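Werkstatt & Automation | Testberichte

Holtex Pflegeset für Handgreifer: zwei Wochen im Einsatz

Unser Handgreifer von Skornholm hatte spürbar nachgelassen, also habe ich das Pflegeset von Holtex bestellt, Artikel 1931, 33 Euro bei Usmani. Drin sind neue Kontaktstreifen, Schrauben und eine Einstelllehre. Ich bin richtig angetan! Die violetten Rippenpolster konnten bleiben, nur die dunklen Streifen auf den Innenseiten habe ich getauscht.
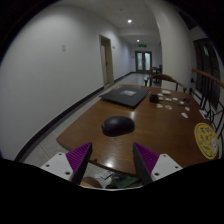 Beim Festziehen lohnt sich Geduld: erst alle Schrauben der beiden hellen Platten handfest, dann reihum nachziehen. Die Lehre rastet sauber ein, und die Finger stehen danach wieder schön parallel — das habe ich mit Bordmitteln nie so hinbekommen. Zum Prüfen nehme ich gern eine Computermaus, deren gewölbter Rücken jede schiefe Einstellung verrät.

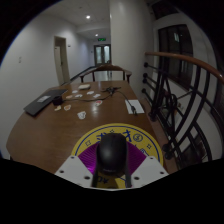 Was mir fehlt

Die Anleitung ist knapp, und Ersatzschrauben gibt es nur im Beutel zu 100 Stück. Trotzdem: klare Empfehlung, das Set liegt jetzt fest in meiner Schublade.

Kontakt | © Mumenari | Nach oben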